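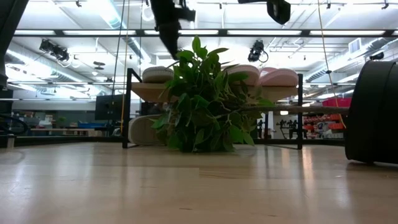
Project report, equipment planning for a home-tidying robot cell
Team: Samira Hakim, Chang-ho Kwon, Luuk Groen
Supervisor: Els Cuypers
Version 2, 2025-07-05

1. What we had to do

Our part of the project was the shopping list. The other team writes the control software, and we were asked to work out what the cell should have in it next year, what it would cost, and what order to buy things in. I (Samira) wrote most of this up, Luuk did the spreadsheet, and Chang-ho did the measuring and a lot of the arguing with suppliers.

The task is tidying around a low piece of furniture: cushions, seat pads, a big leafy plant, that kind of thing. I thought the robot would eat the whole budget and the rest would be small change. Nope!

2. What the soft stuff taught us

We started out pricing grippers for boxes, which was silly, as hardly anything in our task is a box. The pink seat pads are rounded and soft, the gray-and-white cushion on the shelf has a textured top, and the plant spreads so wide that it hides part of whatever is behind it. One cushion sits under the shelf, partly behind the leaves, and for an arm coming down from overhead that is a horrible place to reach. Chang-ho drew up the reach problem three different ways and we ended up adding a second, side-mounted arm to the wish list (priority B, see below).

3. Quotes

We asked two suppliers, Bramis and Goossens. Bramis was cheaper on the gripper but wanted 15 weeks for delivery, and the fingertips are extra. I missed that the first time and had to redo the whole table in May. Goossens could do 9 weeks and includes one set of soft fingertips, so we went with them even though the sticker price is higher. Once you add the fingertips to the Bramis quote, the gap is 104 euros – not worth six weeks of waiting.

For the furniture we looked at a Bestwood shelf and bench set. Tineke Coppens from purchasing asked why a robotics project needs a bench, fair enough, and we wrote her half a page on it. She approved it the next morning.

4. Order of buying

Priority A
Gripper with soft fingertips (Goossens)
Spare fingertips, two sets
Cable guides for the overhead frame
Replacement cushions and seat pads, same shapes as now

Priority B
Side-mounted arm
Extra camera at floor height
Second plant with smaller leaves

Priority C
Bestwood set
Zandirton floor mats

Luuk wanted the floor mats higher up. The floor is pale and smooth and throws back the ceiling lights, and he worries about what that does to the cameras. Els told us to try a cheap rug before spending anything, so mats stay in C until we've done that.

5. Things I'd do differently

Ask about delivery times in the first email. We lost 11 days going back and forth on stuff that was one line in the quote. I'd also budget for wear from the start – fingertips and cushions get used up, and our first version had zero for that, which Els circled in red.

Still open: who pays for shipping on the side-mounted arm, and whether the frame can carry it without another crossbar. Chang-ho has the load sheet and will add it to the project folder.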